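4 Preparing the worktop and fitting the surface mat

Read this section before you unpack the Rakska mat. The mat marks easily until it has been laid and left to settle, so clear enough room to unroll it in one go.

4.1 Choosing the place

The worktop must be level and at least 580 mm deep. Do not lay the mat within 100 mm of a hob, kettle or radiator. If the worktop has a raised lip at the front, see section 6.

4.2 Cleaning

1. Take everything off the worktop.
2. Wipe it down with warm water and a little washing-up liquid. Do not use bleach.
3. Rinse with a clean cloth and dry fully.
4. Run your palm over the surface. Scrape off any grit or old glue with a plastic scraper.

Note: New oiled worktops should be left until the oil no longer marks a paper towel. In cold rooms this may take about 5 days.
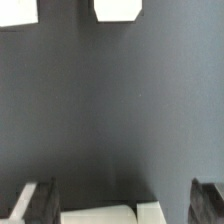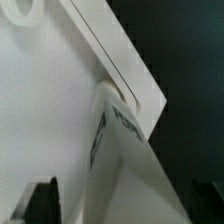
Fig. 4 – Flat surfaces with white items on them: grey surface (first picture), white surface (second picture).

4.3 Laying the mat

1. Unroll the mat with the printed side down and leave it for an hour.
2. Turn it over and line up the back edge with the wall.
3. Peel back a hand's width of the liner and press the mat down from the middle outwards.
4. Carry on towards the front, pulling the liner away as you go.
5. Trim the front edge with a sharp knife and a steel rule.

Caution: Always cut away from your other hand. Keep the knife out of reach of children.

Caution: Do not put hot pans on the mat, even for a moment. Heat damage is not covered by the Marinho guarantee.

4.4 If the mat lifts

Lift the corner gently, clean underneath and press it down again. If it will not hold, order edge tape, part 151, from your Hikham dealer – other tapes may stain.

Section revised October 28, 2019. Checked by Jucélia Evangelista.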